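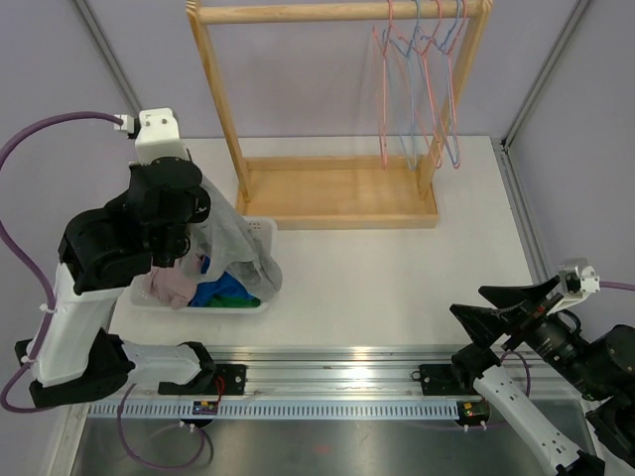

Home Laundry How-To Shop Archive About

Hanging up a basket of clean clothes without losing your mind

I put off hanging clothes for years. I'd wash, dry, dump everything in a basket and then live out of the basket for a week (don't judge me). What finally got me going was a little wooden rack with a rod across the top, and a bunch of skinny wire hangers in pink and blue. So this is how I do it now, and it goes pretty fast!

First, park the basket right in front of the rack. I used to leave mine on the bed and walk back and forth, which was silly. A low basket with holes in the sides is great for this – you can reach the bottom without digging.

Push all your empty hangers over to one end of the rod. I like the right side. That leaves the rest of the rod open for the clothes, and you just grab the next hanger as you go. Wire ones love to tangle, so give them a quick shake apart before you start.

Now pull out the thin stuff first. Anything sheer or floaty wrinkles if it gets squashed under a sweatshirt, and it snags too. Pinch it near the shoulder or collar, lift it straight up, and let it fall open before you go near a hanger. If it's caught on something underneath, don't yank! Put your other hand in and loosen it.

Slide the hanger in from the bottom of the shirt, never down through the neck. My friend Vusumuzi Buthelezi taught me that one back in September and my collars have looked better ever since. Straighten the shoulders, do up the top button if there is one, and hook it on the empty end.

Keep going down to the heavier things. If a strappy top keeps sliding off, wrap a rubber band around each end of the hanger – 2 per hanger does it.

Socks stay in the basket. I have my limits.

Filed under: Laundry Day, Closets & Clothes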